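7 min read
January – by the Nasness bench automation group

4.2 What we budgeted for, and what we bought

So the arm was the easy part. We had a quote from Sodent within a week, the number was close to what we'd penciled in, and we signed it. Everything that goes around the arm is where our plan got shaky, and I want to spend some time there, as most of the papers we read while planning skip it.

Our job is sorting and feeding small electrical parts: wire harnesses with a white label sleeve and a mix of terminals, solenoids, round red circuit boards. They arrive at the bench in shiny yellow bins with a step across the inside. We assumed any parallel gripper would do. Then we sat down with the actual parts (see Figure 3) and started writing out what each one would ask of the fingers.
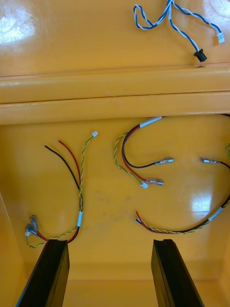
A harness bends wherever it likes, so we priced two finger sets, one narrow and one with a wider pad. Sodent wanted 300 dollars for the narrow pair and 210 for the wide one. We'd put a single line of 85 dollars in the budget under "fingers, misc," which makes me wince now! My advice is to lay out your worst part first – the floppiest one you own – and get quotes for that before you ask about anything else.

The second line we got wrong was lighting. Glossy plastic throws back bright patches, and they land right where you'd like the camera to see a thin wire or a tiny connector. Pattinasarany offered us a diffuse light panel for 314 dollars, and we said no twice before we said yes. We also thought about swapping to matte bins, but the Urneck line upstream uses the same yellow ones and they weren't about to change theirs for us.

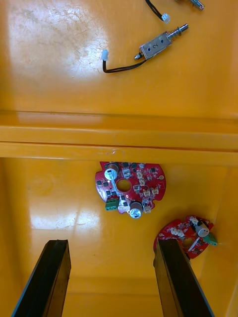 Boards and solenoids were kinder to the plan. They're stiff, they have edges you can aim for, and the narrow fingers can be used for both, so we didn't need a third set. What I'd still add is a spare parts line. Fingertips are consumables, and we had treated them like furniture. We also left out any money for practice parts, and ended up borrowing harnesses from the stockroom until purchasing asked for them back.

Table 2 lists the full budget next to what we spent, with the arm on its own row. Labor is in Section 4.3.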